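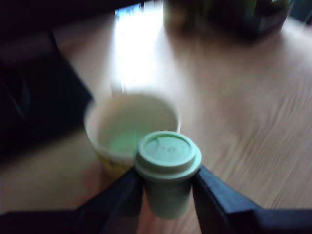 January 5, 2026

I went back to work at the desk this morning and spent the first part of it on cups. I drink a lot of hot drinks between breakfast and lunch, and over December the cups had started to collect. Some were mine, some were from the café, and a few had been there long enough that I didn't want to look in them.

The café is Ki, at the bottom of Clunance Road. They open at 8 and I'm usually there soon after. I get the small size these days. The large goes cold before I get to the end of it, and then it sits by the keyboard until I knock it. The small one comes with a pale green lid, which I like, and which I also keep finding under things. I did try taking my own cup down there for a while in the autumn. It was fine except that I had to carry it home full and up the stairs, and it had no lid, so I gave that up.

At home I mostly use the yellow one with the tree on it. I bought it in Hukinton on a wet afternoon when we'd gone to look at a wardrobe and didn't buy the wardrobe. It's wide, so tea cools quickly in it, and it's a bit awkward in the cupboard for the same reason. I've had it six years.

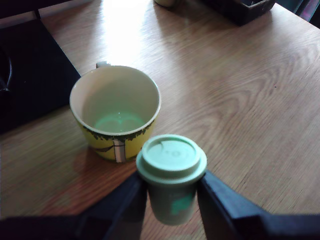
The other thing I wanted to sort out was where a cup is allowed to go. The table is a good one, or good for what I paid (£189, from Flirkitz, and I put it together myself). The grain is what sold it to me. In the shop it looked quite plain and it was only at home by the window that I saw how much was going on in it. The finish isn't very forgiving, though. I had a ring on it within the first month, and it took a lot of rubbing with oil before it faded. There's still a mark if you know where to look.

So the rule for this year is that drinks stay on the front half, well away from the screens, and go to the kitchen when I get up for anything else. I've tried coasters. I had a set of cork ones and they stuck to the bottom of the cup, came up with it, and dropped off halfway to my mouth. I may try felt next.

The café cups go in the bin at the end of the morning. I was rinsing them and keeping them for seedlings, but I had far more cups than seedlings by the end of last spring, so I've kept three and that's enough.

After that I wiped down the table with a damp cloth and then a dry one. If I leave it to dry by itself it goes streaky, and in the morning the light comes straight across it and shows every smear. I did the bottom edges of the monitors as well, which were worse than I thought. The headphones used to live on the table too and were always in a cup's way, so they now hang on the side of the big monitor. They cover a bit of the screen there, but I take them off it when I'm working, so it doesn't matter much. 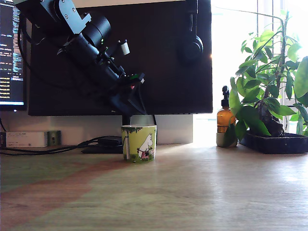 Big monitor off, headphones on the right of it, code still up on the other one.

I still want to do something about the cables, and the drawer underneath needs emptying. I'll do the drawer first. I think the spare felt from the chair legs is in there, and there might be enough for a coaster.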